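How to Quiet a Squeaky Wooden Floor
By Wim Bosman
76 shares

Most squeaks in a wooden floor come from wood rubbing on wood, or wood sliding up and down on a nail that no longer holds it tight. You can fix many of them in an afternoon with things you may already have. The harder part is finding the exact spot, so plan to spend more time on that than on the repair.

These steps are for solid boards laid over a wooden subfloor on joists. A floating floor that clicks together is a different job, and you should not put screws through it.

Before you start

Check the season. A floor that squeaks in February and goes quiet in summer is reacting to dry indoor air. Boards shrink when the heat is on and the gaps between them open up. If the noise comes and goes like this, try running a humidifier for a few weeks before you drill anything.

Find out what is under the floor. If you have an open basement or crawl space below, do the work from there and leave the surface alone. If there is a finished ceiling below, you will be working from above. Look for pipes and wiring on any plans you have for the house, and stay away from radiators and their feed lines.

Finding the squeak

Clear the small things off the floor and move any rugs. Heavy furniture can stay unless it sits over the bad area. Wear shoes with soft soles so you can hear the boards and not your own steps.
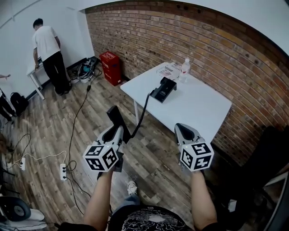
Walk slowly in straight lines along the length of the boards, then across them. When you hear a noise, stop and shift your weight from heel to toe. Put a piece of painter's tape where it is loudest. Have a second person listen from below if you can get down there, and mark the same spot on the underside by measuring from an outside wall.

Work out which kind of movement you have. If one board dips against the next, the edges are rubbing. If a whole patch of floor moves, the subfloor has come away from the joist.

Fix 1: Dry lubricant between the boards

Try this first. Use powdered graphite or plain talcum powder. Graphite works better but it is dark and can stain a pale floor, so I use talcum on anything light.

Sprinkle the powder over the joint and work it in with a dry paintbrush. Lay a cloth over the boards and step on them until the powder drops into the gap. Wipe up what is left with a slightly damp rag. You may have to do it again after a year or so.

Do not use oil or spray lubricant. It soaks into the wood, and a new coat of finish may not stick there later.

Fix 2: A shim from below

If you can see a gap between the joist and the subfloor, coat a thin wooden shim with carpenter's glue and slide it in by hand. Push until it is snug and stop. Hammering it in will lift the floor and can start a new squeak a foot away. Stay off that area until the glue has set. The tube of Tanda glue I have gives its own drying time on the label, and yours should too.

Fix 3: Screws from above

Find the joist. A stud finder may not read well through thick boards, so I tap and listen, then confirm with a very thin drill bit in a spot that will be filled anyway.

Drill a pilot hole through the board and subfloor. Countersink it a little. Drive a trim-head screw until the board is pulled down, then give it one more quarter turn. Set screws in pairs at a slight angle to each other, as they hold better than a single straight one.

Fill the holes with wood filler that matches the finish. I keep two shades from Clorkard and mix them on a scrap of cardboard. Let it dry, sand it lightly along the grain, and touch up with finish.

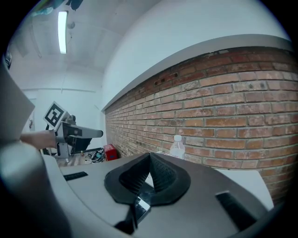
Curved gray housing with a black ribbed pad at the center.

If the noise comes back

Wait a week before you judge a repair. Boards settle, and a new squeak often shows up near the old one once the weight is carried differently. Put fresh tape down and go through the same steps.

A floor that feels springy underfoot or slopes toward the middle of the room may have a cracked or undersized joist. Call a carpenter for that. Screws and powder will not help, and the floor may need bracing from underneath.

3 comments

Contact | Copyright Wim Bosman | Back to top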